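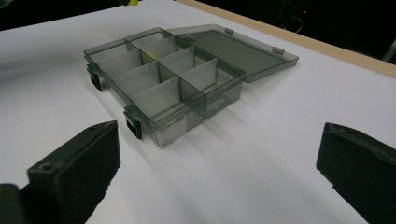

In Defense of the Button Box

My grandmother kept her buttons in a cookie tin, and if you wanted a particular one you had to tip the whole lot onto a dish towel and stir through it with your finger. I must have spent half the rainy afternoons of my childhood doing that. I have been thinking about the tin lately, because I've come around to the opinion that every household in this country ought to have something like it again, and that we lost more than buttons when we stopped bothering.

Let me explain how I got here, and please bear with me, as I tend to take the long road. Last December my good wool coat lost a button on the bus. The coat cost me 275 dollars, more than I had ever paid for a coat, and I caught myself wondering (I am ashamed to say it) whether the sales were on yet. One button! I had a perfectly sound coat with warm lining and deep pockets, and my first thought was of a new one.

What saved the coat was my neighbor Hazel Montoya, who took one look at me holding it shut with my mitten and marched me into her kitchen. She had a brown button that was nearly the right brown. She also had thread, and a needle already threaded, stuck in the curtain. The whole business took less time than the kettle did.

Now, I know the arguments against. My friend Dwayne Haddad, who likes a good disagreement over lunch, tells me that clothes are cheap and time is dear, and that an hour spent darning a sock is an hour you could have spent with your kids. I see his point, and I would never scold a tired parent for throwing out a sock. But I learned to sew on a button while sitting next to somebody, and I suspect most people who can do it would tell you the same. It was time with the kids. We just happened to have a needle in our hands.

I'd also quarrel with him about cheap. A shirt that costs twelve dollars and lasts one summer is a rental, as far as I'm concerned, and it has to go someplace afterward. I've helped sort donations at our church sale, and bag after bag holds things that are fine except for a stuck zipper or a hem hanging down by three inches of thread. People gave up on them over a repair my grandmother could have done during the weather report.

So what would I like? I'd like schools to give sewing back a few weeks of the year, for the boys as well as the girls. I'd like shops to put two spare buttons in the little bag instead of one – and I'd like all of us to stop losing the little bag. Mostly I'd like it to be ordinary again to wear a thing that has plainly been mended. I wore my coat right through March with its one odd button, third from the top, and a woman in line at the pharmacy asked me about it. We talked until they called her name.

Hazel says a tin is no way to store buttons and that I should sort mine by color like a sensible person. She may be right. I do still like to stir.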